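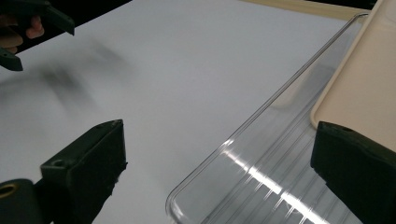 Manchas en superficies claras: qué usar y qué evitar

Imprimir | Enviar por correo electrónico

Las superficies blancas y gris claro acusan enseguida el café, la tinta y la grasa. Casi todas las manchas del día salen con agua templada y unas gotas de lavavajillas, siempre que no se dejen secar hasta la noche. Conviene aclarar con un segundo paño, porque el jabón que queda forma una película y atrapa el polvo.

Para la limpieza semanal preparamos un pulverizador con 900 ml de agua y 2 cucharaditas de jabón neutro. Se pulveriza sobre el paño y se trabaja de un extremo al otro, sin hacer círculos. Después se seca con microfibra. En las zonas de agua muy dura, las gotas que se evaporan solas dejan cerco.

Café y té. Mezcle bicarbonato con agua hasta que quede una pasta blanda. Extiéndala, espere diez minutos y retírela con un paño húmedo, sin frotar. Si la sombra persiste, repita al día siguiente.

Bolígrafo y rotulador. Alcohol en un algodón, a toques. Cambie de algodón en cuanto se tiña. Pruebe antes en una esquina poco visible, sobre todo si la superficie está pintada o barnizada.

Restos de cinta adhesiva. Ablande el pegamento con aceite de girasol durante un cuarto de hora y levántelo con una espátula de plástico. Termine con lavavajillas.

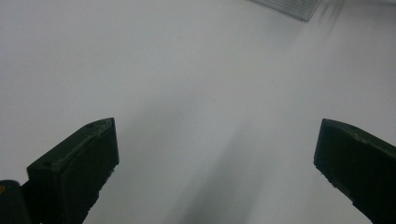

Superficie lisa y mate, en gris muy claro.

Los acabados mates no admiten ceras ni abrillantadores: aparecen zonas con brillo que luego no se igualan. Tampoco use el lado verde del estropajo. La crema limpiadora Imico nos ha dado buen resultado en fregaderos, pero sobre un mate la dejaríamos en el armario.

Vinagre, solo para la cal y nunca en mármol o piedra caliza. No lo mezcle con lejía.

En el taller, coloque un cartón grueso antes de encolar o lijar. Las gotas de cola blanca se retiran bien frescas, con un paño mojado; una vez secas hay que ablandarlas con agua caliente y tener paciencia. Los paños de taller no deben volver a la cocina.

Imprimir esta página
Enviar a un amigo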